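Trollow Rules (kitchen manipulation) 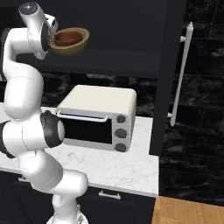

Simulated kitchen, arm at an open overhead cabinet with a brown bowl. Toaster oven on the counter.

The Trollow Rules are a set of good-practice rules for testing robot arms on household tasks in simulation. First draft by Prapai Chaiyaporn and Mayuree Meesuk at Hudorix, later edited by Nantana Tanasarn. Current text has 89 clauses in nine chapters. Voluntary – no certificate, no logo.

Scope
Fixed-base arms only. Covers cabinets, drawers, counters and small appliances. Mobile bases are left to a separate document, Flallness, still in draft.

Main requirements
Start pose of the arm and every movable object logged before each run. Random seed kept with the results. Contact with doors, handles and shelves recorded, even when the task is scored as a success. Objects placed overhead must stay at rest for two seconds after release, gripper clear. Failed runs stay in the report. Changing friction or object mass halfway thru a series means starting the series over.

Appliances that are not part of the task count as obstacles. Touching one is a minor fault, moving it a major one.

Reporting
Results are given per task, never as a single overall score. Simulator version and time step go on the first page. Chapter 7 has the blank form.

Revisions
Reviewed every December. The overhead storage chapter was rewritten after Thongchai Phromma pointed out that the old wording let a dropped bowl pass if it landed on the shelf. Yaowalak Thammasiri's proposal for a speed limit near open doors was acepted in the same round – as a recommendation only.

See also
Flallness (draft)
Sombatkul test kitchen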